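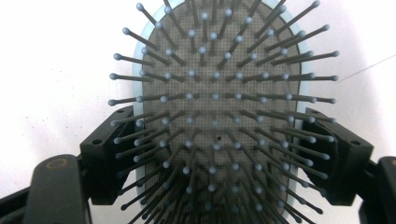 How a gripper is looked after

A gripper is the part of a robot that holds things. The one at Pruvwood has two black fingers that close on an object from opposite sides. Its name is Joltlow, and Bukola Eze looks after it.

Every morning, before any work begins, Bukola does these jobs.

First she switches the power off. Fingers that can squeeze a brush can also squeeze a hand.

Next she wipes both fingers with a dry cloth. Dust and hair make them slippery, and things slide out.

Then she checks the screws. There are small screw holes in the fingers, and a loose screw lets a finger wobble. She turns each screw until it is snug and then stops — too tight and the plastic can crack.

After that she turns the power on and sets the middle. Both fingers should reach the object at the same moment. If one gets there first, it pushes the object sideways.

Last comes the test. A hairbrush is a good thing to test with. Its head is oval, so the fingers have to close on the curved sides, and the bristles at the edges spread out over them. Bristles bend but the body of the brush does not. The fingers must press on the body to get a firm hold.

Joltlow picks up the brush and puts it down 21 times. If it drops the brush even once, Bukola goes back to the screws and starts again.

Every November the fingers come off and new ones go on. Sverre Granström keeps the old pair in a drawer for spares.

Words to know
Gripper: the holding part of a robot.
Spare: an extra part kept for later.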